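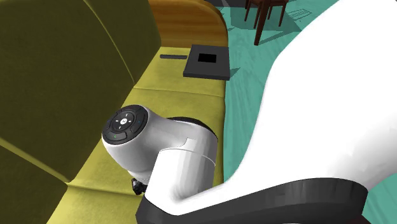
Gostska wrote that any chore a machine does in a simulated living room should be counted as zero chores done, and I've been chewing on that since I read it on the other thread. So I'm asking here. My mother-in-law wants to put money down for a Beralance home unit. The sales page says it picks up, folds and tidies. We have two kids, a dog, and a couch that eats everything. Can any of these things do housework yet, or is it all demos? I'm not looking for "in ten years." I mean this July, in a normal house.
Posted by tiredinthevalley, February 28, 2025

Ravitz
No. Save your money.

Castellanos
Longer answer, and it's still mostly no.

Picking one hard thing up off a flat seat is the part I'd believe. A remote, a tray, a box. A simulator can run that all night, and some of it carries over to a real room. Ask the company how many of the tries were in a real house. I asked one outfit, and the rep told me 2,816 runs, very proud. Then I asked how many were outside the computer and got 50. No word on how many of those worked.

Cloth is where I stop believing. 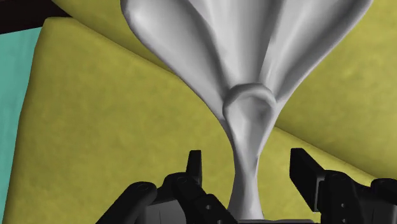 Grabbing a piece of fabric by a pinch is one thing, and folding it is another. Once it's bunched up, the machine has to find the corners again, and a corner doesn't look like a corner when it's buried in a wad. My kid can do a washcloth badly in a few seconds. I'd want to see a whole basket done, mixed sizes, one take, no cuts, with the dog walking through.

Also ask who pays when it breaks, and whether somebody at a desk is steering it while it "tidies." Some of them do that and it's in the small print.

If she has to spend it, a decent robot vacuum does one chore and mostly does it.

Gostska
I said zero and I'll stick with zero. We have an arm at the shop that loads one part into one fixture, and it took us 3 months to get it to quit dropping them. Same part every time. Your couch is never the same couch twice. Get the deposit terms in writing before she clicks anything.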